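Foltari to rent out kitchenware by the month

Vustberg, January

Foltari will open a kitchenware lending service in Vustberg on Monday. Tenants in furnished and part-furnished flats will be able to borrow plates, trays, pans and small electric cookers by the month and return them when they move on. The service starts with 500 household sets, stored at the company's depot in Jandden.

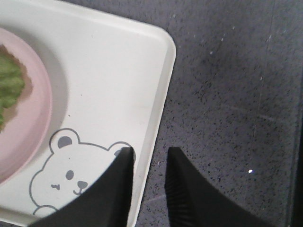

One tenant who answered the company's survey wrote that she had bought the same cheap crockery in three different towns and left it behind each time. Foltari received 1274 replies to the survey, most of them from people on short lets.

Sets can be ordered online or collected from the Jandden depot after 5 p.m. The shortest hire period is 2 months. Breakages from normal use are covered by the monthly fee. 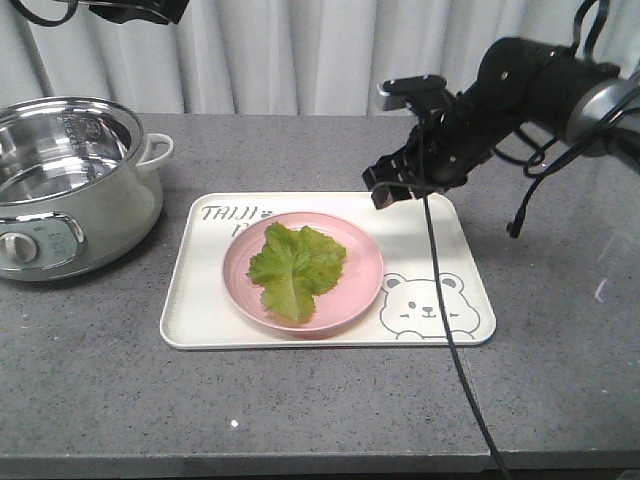 Customers may swap single items during the hire period if their needs change. Returned goods are checked and cleaned at the depot before they go out again. Delivery within Vustberg is included, and addresses outside the town will be added later in the year.

Enquiries: Foltari press office, Vustberg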